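Koneo two-arm kit: three weeks in, one nasty fault, still a fan

Posted October 9, 2020

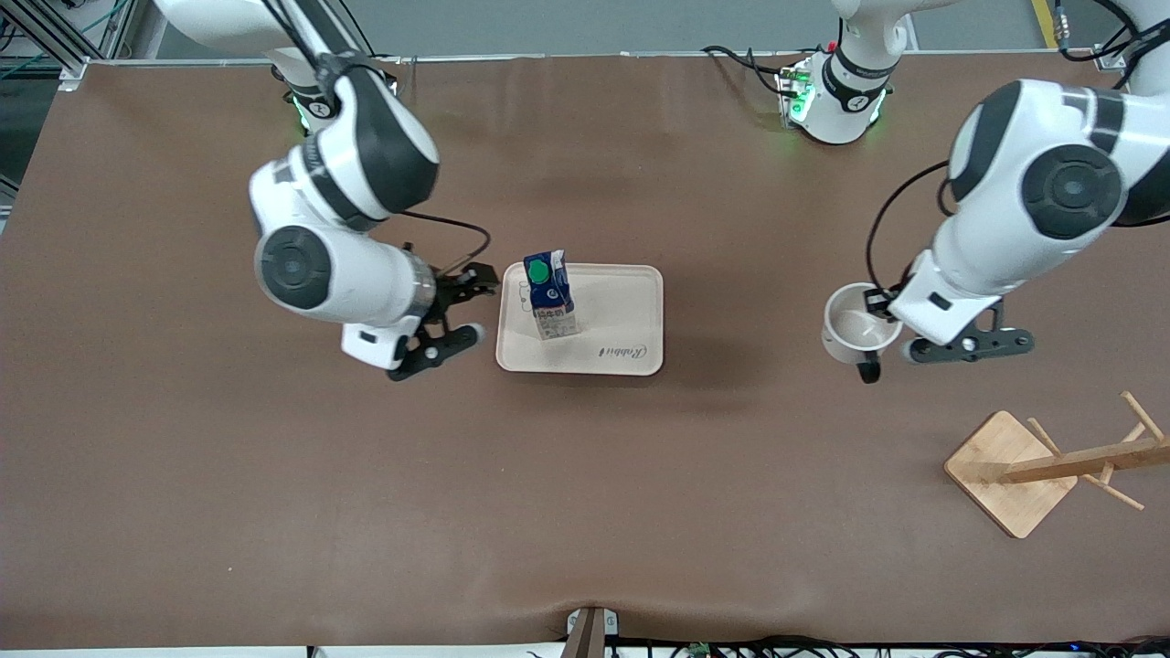 Can a gripper fault on the Koneo be fixed at home?
Mine was, with a new cable and a firmware update, and it took me 30 minutes.

I love this kit, so I'll start with the bad bit. On day 3 the left gripper let go of a full mug of tea with no warning. No error on the screen, no beep, and the status lights stayed green the whole time. The arm carried on to the mug tree and very politely tried to hang up nothing at all!

The log had the answer. Error 582, grip signal lost, buried between pages of ordinary chatter. The cable down to the gripper had been rubbing at the wrist and dropped out whenever the joint turned far enough. Dede Gbeho at Grendgate, where I bought it, posted a replacement the same afternoon and told me to leave more slack in the loop (the manual says to pull it snug — please don't).

What bothers me is the default. If the grip signal drops out, both arms should stop dead, and out of the box they don't. You have to switch on "halt on signal loss" yourself, three menus deep. Jhair Rivadeneyra on the Huanca forum found it back in February and I wish I'd read his post first.

Since then I've run 100 milk and mug cycles without a drop. The motion is lovely and smooth, the colour-coded plugs are a joy, and my kids cheer every time a mug lands on its peg. Four stars from me, and the fifth is waiting for a safer default setting.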